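The Bread Box

7 minute read

My aunt Rosaura left me her bread box, and my cousin Parviz got the house. I want it on record that I was fine with this. He has three children and a dog with a bladder problem, and I have a one-bedroom flat over a dry cleaner's in Pembridge, so where would I have put a house?

The bread box came over on a Tuesday, wrapped in a bath towel. Parviz carried it up the stairs himself and stood there puffing on the landing.

"She put it in the will," he said. "A whole paragraph. The solicitor read it out twice because he thought he'd got it wrong."

"What did it say?"

"It said, to my niece Mayuree, the bread box, and what goes with it."

"What goes with it?"

He looked inside the towel. He shook it (crumbs, a fair few). "Toast?" he said.

I gave him a cup of tea and sent him home to his house. Then I cleared the table, which meant moving the post and the fruit bowl and a jigsaw I'd been pretending to do since September, and I put the thing down and had a proper look at it.
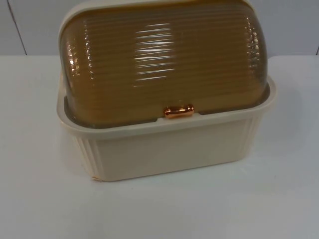

I'd known it all my life, mind you. When I was small I thought it was the most glamorous object in the world. Everyone else's mum had a bread bin that went clang. Rosaura had this great brown see-through dome, all ridges, the colour of a boiled sweet, and when you took hold of the little coppery knob and rolled it back it made a noise like a cat being stroked the wrong way. I was allowed to open it once per visit. Parviz was allowed to open it whenever he liked because he was the eldest, and if you think I've let go of that you haven't been paying attention.

She bought it from a man called Sareck who had a stall under the railway bridge and sold anything that would fit in his van. He'd wanted 27 for it and she'd got him down to 19, and she told that story at every Christmas and two funerals. In some years he cried. In some years he proposed.

So, what goes with it. I lay awake over that one. My aunt wasn't a woman who put spare words in things. Her birthday cards said "Happy Birthday, R." and if you got "Love, R." it meant you'd been seriously ill.

On the Wednesday I rang Buppha Sitthichai, who'd lived next door to her for half my lifetime and knew everything that had ever come through that front door.

"Is there a false bottom?" said Buppha straight away, which tells you what sort of television Buppha likes.

I said it was a bread box, Buppha, it was a plastic tray with a lid. But I went and tapped it anyway, with the phone under my chin. It sounded like a plastic tray with a lid.

"Well, what did she keep in it?"

"Bread."

"What bread, though?" said Buppha. And there was a bit of a pause while we both thought about that, and I felt quite stupid.

It was the Murkoler loaf, you see. It was always the Murkoler loaf. Big soft tan thing with rounded corners, no cracks in the top, slightly shiny, sweet enough that you could eat it plain walking home from the bus. Chaiyaporn's on the corner used to bake it on Saturdays, and then Chaiyaporn's shut and became a place that does eyebrows, and after that my aunt must have been getting it from somewhere, because the box was never empty. I'd never once asked her where. I'd just rolled back the lid and cut myself a slice, thirty-odd years of doing that, and wiped the knife on my jeans.

Buppha didn't know. Parviz didn't know (he thought it came from the supermarket, bless him). I tried four bakeries and got offered brioche in every single one.

Then on the Saturday, at ten to eight in the morning, the doorbell went.

There was a woman on the step in a big coat with a carrier bag held out in front of her. She said her name was Suryani Siregar and was I the niece, and was the box here now, because she'd gone to the house and a dog had weed on her shoe.

"It's upstairs," I said.

"Good. This is for it."

I know what I should have done. I should've asked her who she was and how she knew my aunt and what on earth was going on. What I did was follow her up my own stairs in my dressing gown. She didn't even look round the flat. She went to the table, took hold of the knob, rolled the lid back, and put the loaf in as if she'd done it a thousand times.
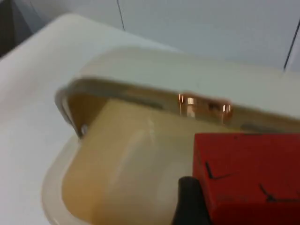 The loaf at home in its tray, with something red for company.

"Your aunt paid in advance," she said. "My mother had the recipe from the old man at Chaiyaporn's. When he shut, Rosaura came to our kitchen and put an envelope on the table and said, every Saturday until that's gone."

"How much was in it?"

"Seven hundred and seventeen pounds."

I sat down. "When was this?"

"Oh, I was at school," said Suryani.

I'm no good at sums but I can do that one. I said surely it must have run out. She took a long time folding up her carrier bag, into a very small square, and she said her mother had stopped keeping count and she'd never started.

"She used to put the kettle on, your aunt," she said then. "When I came."

So I put the kettle on. I was all over the place, I couldn't find two mugs that matched, I nearly put salt in. We had it with the crust end, thick, with too much butter. She told me Rosaura had taught her to drive, in the car park behind the baths, shouting. She told me Rosaura had come to her wedding in a hat the size of a dustbin lid and sat at the front, on the family side. I'd never heard a word of it. Every Saturday morning for all those years there'd been this whole other person sitting at that table, and I'd only ever turned up on Sundays for what was left.

"Did she ever tell you about Sareck?" I said.

"Did he cry, in yours?"

"Sometimes he proposed."

"In mine he jumped in the canal," said Suryani.

We laughed so much that the dry cleaner banged on his ceiling with something.

When she'd gone I lifted the box over to the worktop to see how it would look there, and wiped down underneath where it had been.
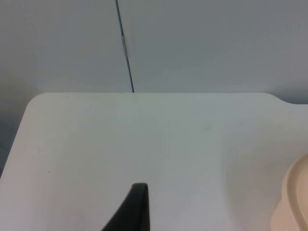
It looked wrong, I couldn't stand it. A great flat stretch of white and the grey behind, and only the rim of something beige off at the edge to sit opposite. I had the box back on the table before the surface had any chance to get used to it, and then I cut another slice and rang Parviz.

"Found out what goes with it," I said.

"Is it money?"

"It was," I said. "Come round on Saturday, early. Leave the dog."

He came at half past seven with all three children, and I let them open the lid once each. He asked if he could have a go. I said he'd had his turns.

Comments

Tilly_reads: Crying into my actual toast. The carrier bag folded up small!!

oldgreycardigan: My nan had one that rolled just like that, and we were told our fingers would come off in it. Is there a recipe for the Murkoler loaf or did you make it up? Asking for Saturday.

Jen P: More Buppha please.

marrowfat: Good story but I want to know what happened to Sareck. The canal version is the true one, I think.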